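作業記録　3月　Jirngateセル（シミュレーション側）把持部の再調整

対象:卓上作業セル「Jirngate」のシミュレーションモデル、グリッパーおよび手先視点の設定
構成番号:717
開始時刻:9時40分

前回の更新で物理演算側の接触設定が初期値に戻っていたため、把持部の設定を全面的に見直した。Brultex側から受領した指先形状はそのまま使用し、変更は摩擦係数、閉方向の力の上限、手先視点の取付姿勢の3項目に限定した。卓面、天井照明、物品の配置は変更していない。

作業に先立ち、構成ファイルの控えを共有領域のArkholmフォルダに保存した。上書き前の差分も同じ場所にある。前回は差分が残されておらず、初期値に戻った箇所の特定に半日を要した。以後、構成番号を更新する際は差分の保存を必須とする。

手先視点については、指を開いた状態で両指が視野に入ること、卓面の穴の列が視野の縦横に対して傾いていないことを基準とした。取付姿勢の数値を入れ直したのち、待機位置から卓面の上へ移動させて出力を取得した。 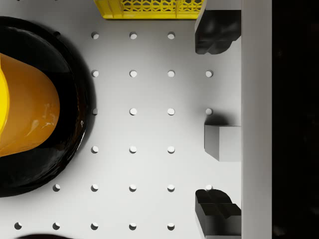 取付姿勢と接触設定を同じ日に変更するのは避けるべきではないか、との意見が打合せで出た。把持の成否が変わった場合に、どちらの影響か切り分けられなくなるという趣旨である。指摘は妥当と判断し、午前は取付姿勢のみを確定させ、接触設定は旧値のまま一度通しで動かしてから変更する手順に改めた。確認の所要時間は40分ほど延びたが、予定の範囲に収まっている。

旧値での通し動作では、閉動作の終端で指先が物体表面にわずかに食い込み、次の計算刻みで押し戻される現象が再現した。接触点の履歴を見ると、左右の指で接触の成立時刻がずれている。片側が先に当たり、物体が動いてから反対側が当たるという順序である。閉方向の力の上限が高すぎることが主因と考え、上限を下げたうえで閉速度も一段落とした。摩擦係数は指先側のみを変更し、物品側の値には手を付けていない。物品側を変更すると、Shabalalaの評価結果と比較できなくなる。

全体視点は、腕の根元から指先までと卓上の物品が一度に確認できる位置に設定してある。姿勢の異常は手先視点では判別しにくいため、閉動作の検証中は両方の視点を並べて監視することとした。
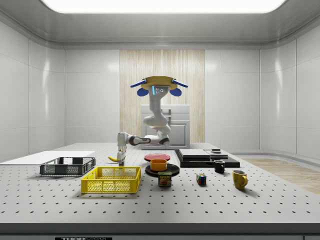
続いて関節の初期姿勢を確認した。待機姿勢の値は構成ファイルと起動スクリプトの二か所に記述されており、後から読み込まれるスクリプト側が優先される。今回、両者の手首関節の値に差があることが判明した。構成ファイル側を正とし、スクリプト側の記述は削除した。起動直後に手首がわずかに回る動作は、当該の重複が原因とみられる。修正後の再起動では発生していない。

検証は、1回あたり800ステップ、連続10回とした。判定は、閉動作の完了後に物体の姿勢が所定の範囲に収まっているかどうかで行う。途中で手動の介入を行った回は無効とし、最初からやり直す。記録には指の開度、左右の接触力、物体の姿勢を残す。

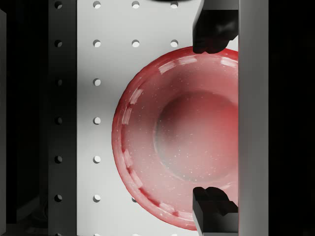 接触力の記録は、左右の値を別々に残す形式に改めた。従来は合計値のみを記録しており、片当たりが生じても数値に現れなかった。縁の広い器では特にこの点が問題となる。赤いボウルの場合、黒い指は上下とも縁にかかっており、器の右側は淡い灰色の縦の部材に隠れるため、手先視点だけでは隠れた側の接触を確認できない。該当する物品については、左右の接触力と全体視点を併せて判定すること。穴の列は視野に対してまっすぐ並んでおり、取付姿勢の再修正は行わない。

未了事項
・力の上限を下げた状態で、重量のある物品を持ち上げた場合の滑りの評価。
・起動スクリプトに残る旧構成番号の参照の整理。動作への影響はないが、記録の見出しに旧番号が出力される。
・実機側の設定表への反映。シミュレーション側の値をそのまま転記しないこと。実機の力の上限は単位が異なる。

変更後の構成ファイルは番号717のまま枝番を付して保存した。次回の作業者は、起動前に枝番を確認し、控えと一致しない場合は作業を開始せず連絡すること。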